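Mornumlow Hall, pre-show walkthrough
Jurkcombe album launch, evening set
Feb 10, 2025
Checked by: Jyoti Malhotra
Copy to: Ifeanyi Nwachukwu (tour side)

OK = fine as is. FIX = before doors. WATCH = can open with it, keep an eye out.

STAGE

Deck level, locks in: OK
Front edge tape: FIX. Peeling stage left, right where Szilágyi stands for the slow songs. White tape please, the yellow vanished under the blue wash last time.
Drum riser: OK. Brakes on, checked twice.
Steps stage right: WATCH. Second tread creaks. Solid when I stood on it. Handrail tight.
Steps stage left: FIX. No glow strip at all.
Cable runs: FIX. Keys line still crosses the walkway with no ramp. Ifeanyi says the ramp is on the truck. Truck is not here.

POWER AND BACKLINE

Distro, stage left: OK, tags in date
Breakers tested: OK
Bass amp: FIX. Ground pin bent on the plug. Pulled it, do not use untill replaced. Stovetti are opening and want to share this amp so it matters for both sets.
Monitors: OK. Wedge three buzzes, sound problem not a safety one, told the desk.
Drink holders on mic stands: WATCH. Water only. Not over the pedalboards.

RIGGING AND LIGHTS

Front truss safeties: OK, all on
Back truss: OK
Album banner: FIX. Hung with zip ties only. Needs proper clips and a safety line, it's over the drummer. Fire cert for the fabric not seen yet, Ifeanyi to send.
Haze: WATCH. Low setting. Alarm zone for the main room to be isolated by the duty manager and nobody else, and put back on after load out.
Strobes: two songs in the set. Warning sign is up at the box office, none at the side door. FIX.

FRONT OF HOUSE

Capacity on license: 600 standing
Tickets sold: 400. Guest list not in yet, need it before doors.
Barrier: OK, feet pinned, no gaps
Exit A: OK
Exit B: FIX. Merch boxes stacked against it. Again. Vinyl goes in the side room.
Exit signs lit: OK
Floor by the bar: WATCH. Gets slick, mop and sign at both ends.
Ear plugs: OK, bowl filled

GREEN ROOM AND SIDE ROOM

Heater: OK, clear of the couch
Door closer: FIX. Slams, catch fingers in that and there goes your guitarist.
TV and table: see comments
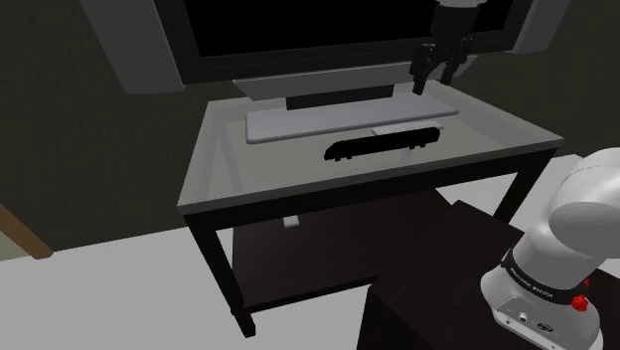
Television on glass-topped table, screen off.

Comments: anything on glass gets a push test and a look at the edges for chips. No gear on glass tops, no flight cases, no sitting. Had a snare case go through one at the October show and we were picking bits out of the carpet for a week. Put the rule on the door sheet for both bands.

Kettle and extension: FIX. Extension is daisy chained. One plug, one wall socket.
First aid kit: OK exept burn gel, reorder.

NOISE

Limiter set: OK
Read at desk during Stovetti soundcheck: within limit. Szilágyi soundcheck not done yet, no reading. WATCH.
Staff at the front bar to wear plugs for the whole of the main set, not just the loud ones.

SIGN OFF

All FIX items to be closed and initialed before doors. Banner and bass amp first. If the ramp isn't here by soundcheck, keys moves upstage and we run the line round the back.

J.M.
Tour side initials: waiting on Ifeanyi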